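What the arm is doing to our Thursdays

I have been putting off this post since August, mostly because every time I sat down to write it something at work had changed again and my notes were out of date. But the kettle's on and the office is quiet, so let me try.

Those of you who have been reading a while will remember that I came to Vondico from catering. I spent 20 years in staff kitchens (the last stretch of it at Rivas, bless that leaky old building) and I was hired here to tell the programmers how people really clear up a kitchen. My days go by in simulation now. We have a model kitchen called Rornside, and the arm practices in it all day long without breaking a single cup.

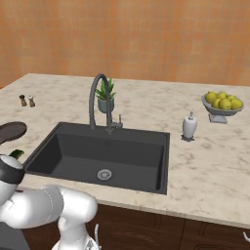 Last updated: December 20, 2018

I'm very fond of Rornside, I must say. The lemons in the footed bowl, the little spiky plant behind the faucet, all that orange tile! My old crew would have laughed at how tidy it is, and then they'd have asked me where the dirty pans were, and they'd have had a point. I raised it at my first review and got a very polite silence, and then a week later Arif Sarkar came by my desk with a notebook and asked me to list everything I'd ever found in a sink at closing time. We were there 90 minutes.

So that's one thing that has changed, for me at least. In my old job I knew all sorts of things that I never once had to say out loud. You reach around the faucet, you don't set a thing down on the rim, you look before you put your hand in. Now I have to put each of those into words plain enough for Arif to build a task out of, and some days I go home more tired than I ever did from lifting stockpots.

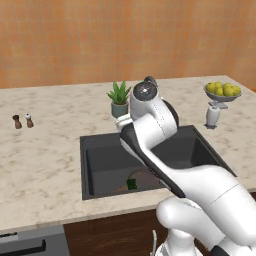

The other change is harder to write about. Our first customer is Darkevwood, a conference center with a kitchen staff of 60, and I went out there in the fall to talk to them. I'd packed cookies and a cheerful little speech. Obadia Rashidi, who runs the evening shift, let me get through the speech and then asked which six people I was planning to replace. I told him I didn't know of any such plan, and that was true, but I could see why he'd ask, and I'd have asked it myself.

We've been writing back and forth ever since. He wants his people to decide which jobs the arm gets first, and he wants the hours it frees up to go into prep and training, in writing, before anything is bolted down. I took that to our Thursday meeting and I've kept on taking it there. Some of it is in the draft agreement now. The part about hours is still being argued over, and I'll post again when I hear.

Meanwhile Obadia has sent me his own list of things found in sinks, and it's longer than mine. I'm typing it up for Arif this afternoon.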